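Fovthorpe parcel sorting moves to Monden site in July

The parcels that are posted in Fovthorpe will no longer be sorted in the town from July. The sorting work is moving to the larger mail center in Monden, and the Fovthorpe building on Watkins Street will stay open only as a delivery base and a public counter.

The change was announced to staff in a short meeting and then to the public in a letter, which reached most households in the same week. The letter says that the counter hours stay the same and that no delivery route is being removed. The last collection, however, will be earlier. Mail dropped in the boxes outside the Watkins Street building must now be there by 4:30 p.m. to leave on the same day. Until now the limit was 6 p.m.

For the boxes in the villages the limit is earlier still. In Gedcombe, the truck will come at 3:15 p.m. and it will not come a second time. Several small businesses in Gedcombe send their orders in the late afternoon, and for them this is the most important part of the letter. The owner of a seed shop there told us that she prints her labels after lunch and packs until five. She will have to start packing in the morning, or drive to Monden herself, where parcels are accepted at the dock until 7 p.m.

The Fovthorpe sorting room is old and small. It was built for letters, and the parcels have taken over the floor little by little. According to the letter, the room was planned for 1,000 parcels a day and has been above this number on most working days since last fall. In the weeks before the holidays, some of the containers had to stand in the yard under a cover. The Monden center has a wider dock, and trucks can be unloaded there from two sides.

At present 58 people work in the Fovthorpe building. Most of them are carriers, and they will keep their place and their routes. The people of the night sorting shift have been offered the same work in Monden with the same pay. The drive between the two towns takes around 57 minutes by bus, and the first bus does not leave early enough for the morning start. The mail service says it is looking at a shared van for the first six months. It did not say what will happen after that, and the staff we spoke to would like to have this in writing before they sign.

Customers have asked mainly about three things: missing parcels, held mail and post office boxes. Parcels that could not be delivered will be kept at the Watkins Street counter, as now, for the same number of days. Held mail also stays in Fovthorpe. The 93 post office boxes in the lobby will not be moved, and the holders do not need new keys. The mail in the boxes may be ready a little later in the morning, at 9:30 instead of 8:45, as the truck from Monden must arrive first.
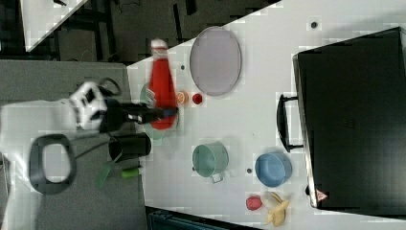

Postmarks will change too. Letters sent from Fovthorpe will carry the Monden mark, with the exception of those handed over at the counter with a request for the local one. Collectors and couples sending wedding invitations often ask for it, and the counter will keep the hand stamp. There is no extra charge, but the clerk must be told before the letters are put in the tray.

An address on a parcel or letter is written in the same way as before. The ZIP Code of Fovthorpe does not change, and neither does that of Gedcombe. People who have printed return labels in large numbers can go on using them.

An information evening will be held in the lobby on Watkins Street at 6:30 p.m., after the counter closes, and a second one in the school hall in Gedcombe. The dates will be posted on the doors of both buildings. Questions can also be left in writing at the counter. The plan for the empty sorting room has not been decided. The town has asked whether a part of it can be rented for storage, and an answer is expected after the summer.

Contact the newsroom | Copyright Fovthorpe and Monden Local News. All rights reserved. | Back to top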